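¿Cada cuánto cambiáis el forro de los dedos de las pinzas de mano?

Leonie Halliday
En la guía interna solo pone «revisar periódicamente», frase que compromete a poco. Grabamos demostraciones con tuercas y un cajonero. ¿Hay un criterio decente para fijar el cambio?
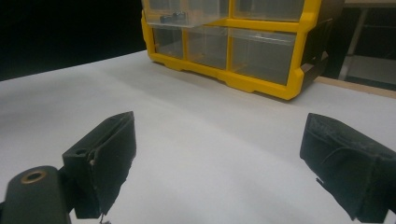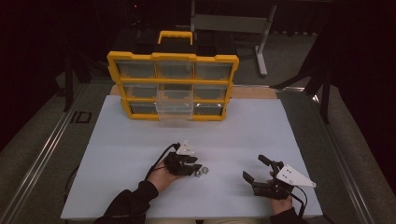
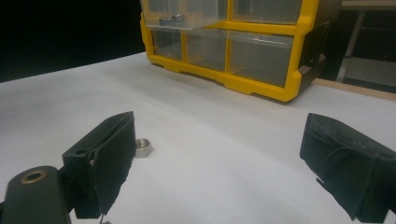 Hasta ahora mandaba el ojo del operador, y cada operador trae el suyo. Llevamos 144 demostraciones con el mismo juego y el martes tengo que entregar una norma por escrito.

Kayode Okafor
Pon dos límites y que mande el primero que llegue: un número de ciclos y un defecto visible. En Vodport cambiamos cada 70 demostraciones, o antes si hay hilos colgando o el borde se levanta. Siempre los dos dedos a la vez - un dedo nuevo frente a uno viejo agarra torcido. Anota el cambio en el registro de la sesión, con hora, y repite la calibración de apertura. Lo grabado con forro dudoso se etiqueta aparte, no se borra.

nelis_27
nosotros los cambiamos cuando se caen, nunca ha pasado nada

Kayode Okafor
Nunca ha pasado nada que esté en el registro, supongo.

Leonie Halliday
Copio lo de los dos límites. Lo de nelis_27 ya era nuestra norma vigente.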